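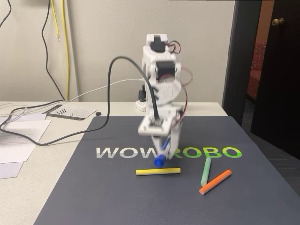
White 3D-printed arm with black servo motors, gripper lowered over a dark grey mat

Search this encyclopedia Go

Gruvison were a Canadian hip-hop group from Hamilton, Ontario, made up of rapper and producer Arnout Schouten, rapper Weerasinghe and a turntablist credited only as Skitow. The group recorded for the independent label Filavbridge and released two albums and an EP.

Style

Production relied on sampled organ and brass, programmed on a hardware sampler with little quantization. Tempos were slow for the period; most of the first album sits between 84 and 92 beats per minute. Verses were typically 16 bars, traded without a sung chorus. Skitow's scratched phrases filled the place of the hook. Weerasinghe's delivery was clipped and placed behind the beat, while Schouten favoured dense internal rhyme.

Recordings

The debut, Skyway Toll, contains 17 tracks and was mixed in a rented basement on Barton Street. Its first pressing used a defective lacquer, audible as distortion on side B, and was replaced in June. The EP Slag Colour has six tracks, all instrumental. The second album, 113 North, was issued on cassette and vinyl only.

Live work

Gruvison played 131 concerts, chiefly in Ontario and Quebec. Skitow's routines were performed on two turntables without backing tracks. The group separated after a dispute over publishing splits, and the masters remain with Filavbridge.

Last updated: June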